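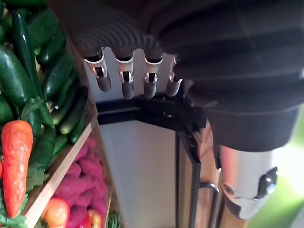 Segmenting produce on open shelves with Tritach: labels, depth cut and grasp candidates

In this tutorial I show how we prepare the perception part for a mobile robot with two arms that works in a grocery shelf setup. You need a working Tritach install, one head camera with depth, and one camera on each wrist. I assume that your cameras are already calibrated to the arm. If they are not, please do this first, the rest will not give good results.

Step 1. Record the two streams together

Start the recorder with both head and wrist topics in the same session:

tritach record --head --wrist --sync soft

The "soft" option matches each wrist image to the nearest head image in time. We allow a difference of 80 ms. When the difference is bigger, the pair is dropped and you find it in the file dropped.txt. Look in this file after the first run. In our lab in Postberg the first run lost almost half of the pairs, and the cause was one slow USB port.

Step 2. Mask the robot itself

The hands and forearms come into the image very often, and a segmentation model likes to call a dark finger "eggplant". Load your URDF and let Tritach project it on each image:

tritach selfmask --urdf robot.urdf --grow 16

The value after --grow is in pixels. It makes the mask a bit wider than the model, so it also covers gloves. Cables are not in the URDF. For them I draw a few polygons by hand on some images and give these to the mask tool as extra examples.

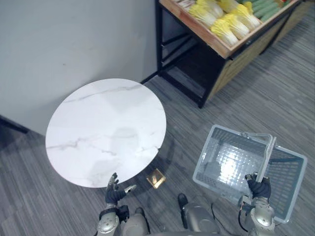
The mask should be checked in different arm positions, with the hand low near the floor and also with the hand high in front of the shelf. If the mask slides to one side when the wrist turns, your calibration has an error in rotation and you should go back to it.

Step 3. Define the support surfaces

Each crate or tray is one surface. Tables are surfaces too. The tool Ding fits a plane to the depth points and asks you to give a name:

ding fit --min-points 400

Slanted shelves are the hard case here. The default setting of Ding wants planes that are nearly level and it will throw away a slanted board without any message. Set level_only to false in the config. Shiny surfaces make holes in the depth, so for a glossy table it is better to fit from several views and merge them.

Do not make one big surface for a full display. I did this in March to save time, and the planner then wanted to put cucumbers in the air between two crates.

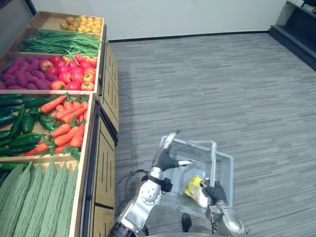
Step 4. Classes and instances

Our label list, which we share with the Tultcombe group, has 49 classes. For long items which lie parallel, like green beans or bitter melons, I label the pile as one region and not each piece. For apples and potatoes I label each piece that is visible at least half. Leaves belong to the vegetable when they are attached.

Transparent boxes need their own class. Depth on clear plastic is not reliable – often you get the distance of what is behind it. We use only the color image for the box outline, and when a hand is already holding the box we take its pose from the arm joints.

Step 5. Make the grasp candidates

tritach grasps --surfaces surfaces.yaml --mask self

Open the result in the viewer and sort by score. Handles get low scores with the default settings because they are thin. For a basket handle, set min_width lower, but only for this class, otherwise you will get many candidates on leaf tips.

If the viewer shows no candidates at all, check that the surface names in surfaces.yaml are the same as in the label file. Upper and lower case matter.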